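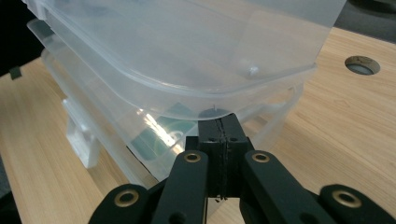 October, a bit after 9 pm, Sernstead shop, back bench

OK, fingertips, third set. I printed these in the black stuff again, ran them at a slower outer wall, and the inside faces still came off the bed looking chewed. I spent ten minutes with a file on a spare pair and made it worse, so the ones on the tool now are straight off the printer. Good enough for boxes! I'll worry about pretty later.

Linkage first. I swapped the plain printed holes for brass at the arm ends and wow, what a difference when you squeeze it by hand. The old arms had a wobble you could feel in your wrist. If anybody else on the Manby build wants to do the same, drill the hole undersize and press the brass in slowly with the vise. I cracked 2 arms by being in a hurry (both in the scrap bin, help yourself if you need short bits).

Tonight's job was stacked boxes, the frosted plastic kind, going in under the rim of the top one with the fingers closed. I like this one because the rim gives you something to push on, but the corner is round and the tips are flat, so you only get a decent contact if you come in square. Come in crooked and one block takes all the load. I want a small chamfer on the top edge of each tip, maybe a strip of rubber too, but one change at a time or I'll never know which one did it.

Servo settings, so I don't lose them again: closed is 900, open is 1605. I had 606 written on the tape on the Movard board and that's from the OLD horn, please don't use it, it'll drive the arms into the stop and sit there buzzing. I've crossed it out.

Frosted plastic is going to be a pain for the Kakakhel script, by the way. It looks for edges, and with clear-ish boxes you get the rim, then the next rim, then the wood grain coming through, plus glare off the walls. Moving the lamp is the cheap fix. I'd try it low and off to the side before anyone touches the thresholds.

To do:
- chamfer the tips, reprint in the same black
- longer screws for the lower pivots, mine are barely catching the nuts
- relabel the board
- order more brass, we're nearly out

Left the printer on for the next pair. Please don't open the door till it's cooled down.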